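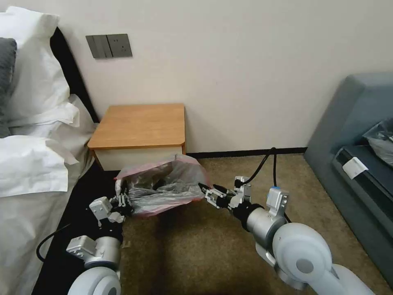

Clirkus is a bedside telemonitoring system used in hospitals and in patients' homes. It collects readings such as pulse, breathing rate, skin temperature and blood oxygen from a small wearable sensor and passes them to a ward or community nursing team. The system was developed by Ezeani, a medical software company based in Plomthorpe, and first went into regular use at Plomthorpe General Hospital.

Background

Ezeani was founded in 2000 to write appointment and bed management software for small hospitals. Its early products ran on desktop computers and were sold mostly to cottage hospitals and private clinics. The company moved into monitoring after several of its customers asked for a way to see observations from more than one ward on the same screen.

Work on Clirkus began as an addition to the bed management software. In its first form it had no sensor of its own. Nurses took readings in the usual way and typed them into a tablet, and the software worked out an early warning score. The wearable sensor was added later, when the company bought a small electronics workshop, Willus, which had made heart rate straps for rowing clubs. The Willus name is still used for the sensor and its charging dock.

Design

The system has three main parts: the Willus sensor, a bedside hub and the server software.

The sensor is worn on the upper arm under a soft band. It takes a reading every 2 minutes by default, though staff can set a longer gap at night for patients who are stable. The battery is charged in the dock and the band is replaced for each new patient. The sensor has no screen. A small light on its edge shows green when it is connected and amber when it has lost contact with the skin.

The hub plugs into an ordinary wall socket and receives the sensor's signal over short-range radio. In hospitals it is connected to the building's network. The home version has a mobile data connection, so it can be used by patients without broadband. If the connection fails, the hub stores readings and sends them on when it is restored.

The server software displays readings as a list of patients, ordered by warning score. Thresholds can be changed for each patient, which is common for people with long-term lung conditions whose normal oxygen level is lower than average. Changes to thresholds are logged and must be confirmed by a second member of staff.

Use in hospitals

Plomthorpe General first tried the system on a single 17-bed respiratory ward. It was later extended to the medical admissions unit and two surgical wards. Manual observations were not withdrawn. Blood pressure still has to be taken with a cuff, and the hospital's policy requires a nurse to see each patient at set times whatever the readings show.

The early months of the trial brought a large number of false alarms, most of them caused by the band slipping when patients turned over in bed. A narrower band with a silicone edge was introduced, and the software was changed so that a single missed reading no longer triggered an alert.

Use at home

The home version, sold as Clirkus Home, is intended for patients who have been discharged early or who would otherwise be admitted for observation. A nurse or technician fits the first sensor and sets up the hub, usually in the bedroom. Readings are reviewed by a community team during the day and by the hospital's on-call desk overnight.

In its first year the home service at Plomthorpe took on 374 patients. The largest group had chronic obstructive pulmonary disease, followed by patients recovering from chest infections and those with heart failure. Clirkus Home is not an emergency service, and patients are told to ring for an ambulance in the normal way if they become seriously unwell.

Data and privacy

Readings are encrypted on the hub before they are sent. Each hospital holds its own records, and Ezeani's support staff can see technical information such as battery level and signal strength but not patient names. Data from the home version is kept in the patient's hospital record after the equipment has been returned.

Criticism

Patient groups in Plomthorpe welcomed the home service but raised concerns about people living alone, particularly those who found the dock hard to use with stiff or weak hands. A dock with a wider slot was issued in response. Nursing staff have also said that the patient list is difficult to read on older ward computers, where the lower rows are hidden unless the window is resized.

The system does not exchange data directly with monitoring equipment from other makers. Hospitals that use several systems have to export readings as files, and Ezeani has said that a direct link is planned for a later version.

See also

Early warning score
Remote patient monitoring
Virtual ward
Pulse oximetry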